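3.2 Placing of the fruit before packing

The second part of our study concerns the moment between the picking tray and the punnet, when strawberries lie free on a surface and wait to be sorted. In the packing rooms which we visited at Cillach and Billier, this moment is short, but much of the handling damage was reported there. Small fruits are the most difficult. They roll easily when the leaves are removed too early, and the skin marks where it touches a hard edge.

For this reason we kept the green tops on all fruits and used a plain brown table covering without any pattern. We took 995 strawberries in total, all grown in the same tunnel at Drolmont during June. They were divided in lots of 60, and the last lot was smaller. Fruits were put down with free space between them, so that no fruit was pressing against its neighbour. The sorting was made by colour first and by size after, following the order that is usual at Cropper. Each lot was finished within 4 hours from picking, and fruits with open wounds were taken out before.

Figure 2 shows two small fruits on the covering, one of them placed lower than the other. 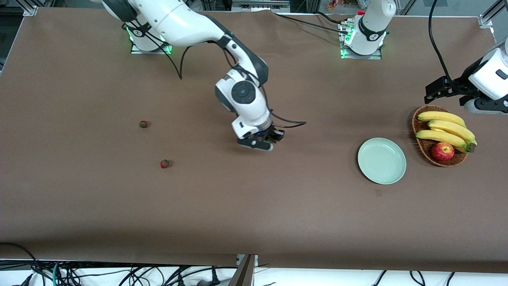
Figure 2. Small strawberries with their leaves, lying separately on the brown surface.

A grower at Billier remarked that the space between fruits matters less than how long they stay out of the cold room, and that in his opinion a crowded tray which moves quickly is still the better tray. We did not test this point separately. The time out of the cold room was noted for every lot, and it is treated together with the bruising scores in the next section.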